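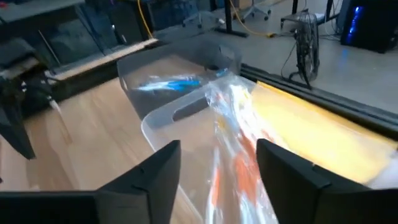
Sorting out the plastic bags

We have lived with a bag of bags for as long as we have had this kitchen. Most people I know keep one. Ours hung behind the pantry door until the hook gave out in August, and then it lived on the floor, where it got kicked every time somebody wanted the rice.

I finally dealt with it last week. It took most of an evening, which is longer than I would have guessed, and I ended up with 69 bags in separate piles. I only know the number because Elspeth bet me it would be over a hundred and I wanted to win.

The problem was that I had been saving every kind of packaging in the same place. Grocery bags, bread bags, the thin produce ones, the crackly stuff that comes around vegetables and snacks. They do different jobs and some of them do no job at all. Crackly packaging does not stretch, it splits as soon as you put anything with a corner in it, and it springs back open when you try to fold it. I have quit saving it. It goes out the day the food is gone.

Soft clear bags are the ones worth having. I use them for half an onion, for wet swimsuits, for shoes in a suitcase. Before one goes back in the drawer I shake it out over the sink, flatten it on the table with my forearm, fold it in thirds the long way, and roll it from the closed end so the air gets out. If you start from the open end you get a balloon. I did the first few that way and had to do them over.

Anything that has held raw meat goes straight in the trash, and so does anything with a hole.
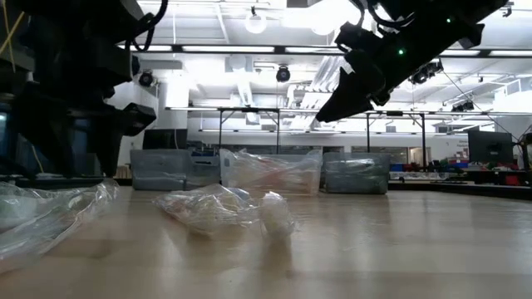 Davina Ogilvie wrote to me after I mentioned all this in the last post. She says folding is a waste of an evening and she has never folded a bag in her life. She stuffs hers into an empty tissue box, one after another, with the handle of each one tucked through the last, and pulls them out of the slot as she needs them. When the box is full she stops keeping bags until it isn't.

I like the rule about the full box. I am less sure about the stuffing, since mine mostly have no handles, but I tried it with the grocery bags and it works fine. So those are in a tissue box under the sink now, and the rolled clear ones are in the drawer with the foil — two rows, with the small ones at the front.

The hook is still broken. I bought a new one and it is on the counter next to the screwdriver.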